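Orden Toasted Barley Clusters, Pear and Ginger
672 g family box

Busisiwe Pretorius has been eating her way through the cereal aisle for years, and this is her page on the big box from Tosura.

I'll start with the flavour, as that's what I was most curious about. Pear is a hard one to get right in a cereal! It usually comes out tasting like a generic fruit lolly, or it disappears altogether once the milk goes in. Orden has used dried pear in little chewy squares plus a pear juice concentrate on the clusters themselves, and you really do taste it, right from the first spoonful. The ginger comes in a second later, warm and a bit peppery, and it lingers. My nephew (not a ginger person) said it was "like a biscuit that bites back" and then had another bowl.

The clusters are knobbly, deep gold and about the size of a hazelnut, with whole toasted barley flakes pressed all through them. Between the clusters you get loose flakes, a few pumpkin seeds and the pear. There's a fair bit of dust at the bottom of the bag, which I save and scatter over yoghurt.

Ingredients, as listed on the side panel: wholegrain barley (flaked, toasted), wholegrain oats, raw sugar, dried pear (pear, rice flour), sunflower oil, pumpkin seeds, pear juice concentrate, crystallised ginger (ginger, sugar), barley malt extract, ground ginger, salt, natural flavour.

Contains gluten. Made on a line that also handles almonds and sesame.

The side panel also has a short note on the barley, which is toasted in small trays before it's mixed with anything else. I love that they do this. Plain barley flakes can be a bit papery, and toasting gives them a nutty, almost popcorn-like smell that fills the kitchen when you open the bag.
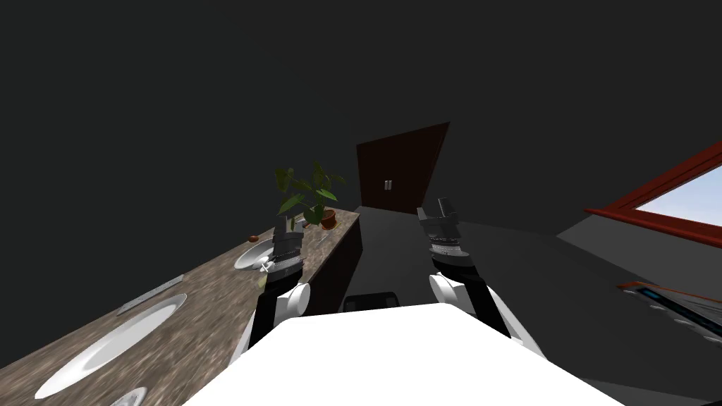 In milk, the clusters hold up beautifully. I let a bowl sit while I made a pot of tea and fed the dog, and when I came back they were still crunchy in the centre, with softened edges. The loose flakes go soft quite quickly, so you end up with two textures in the one bowl, and I think that's half the fun. The milk at the end is lightly gingery and a pale caramel colour. Drink it!

I also tried it dry, with warm milk, and over stewed rhubarb. Dry is excellent for snacking. Warm milk brings the ginger forward and turns the whole thing into something close to porridge with lumps, very good on a cold morning in July. The rhubarb was a bit too sharp against the pear for me, though I'd happily try it again with apple.

Sizes and storage

The family box is 672 g and the smaller one is 326 g. Both have a plain inner bag with no zip, so tip it into a jar or use a good clip. Mine was still crisp three weeks after opening, kept in a jar in the pantry. The suggested serve is half a cup, and I'll admit my bowl is bigger than that.

How sweet is it?

Sweeter than a plain muesli, and a fair way short of a kids' cereal. Most of the sweetness sits on the outside of the clusters and in the pear. If you find it too much, mix it with plain puffed rice or unsweetened wheat biscuits. I did a half and half blend for a few days and it was lovely, with the ginger still coming through clearly.

How it compares

Regular readers will remember the Venter Honey Barley Crunch, which had bigger clusters and far less fruit. I still like that one, but it goes soggy faster and the honey tends to take over. The Vastetti pear granola has nicer, larger pieces of fruit and hardly any spice at all. For flavour, Orden is my favourite of the three, and for the fruit on its own I'd pick Vastetti.

The back of the box

There's a maze! You guide a pear down a hillside to a breakfast bowl, past a goat and a very cross-looking wasp. It took me longer than I'd like to admit. Beside it is a recipe for a crumble topping that uses 100 g of the cereal, rubbed with butter and a spoonful of flour. I made it over tinned peaches and it browned well, though the pear squares on top went quite dark, so tuck them under before baking.

My rating: 5 spoons.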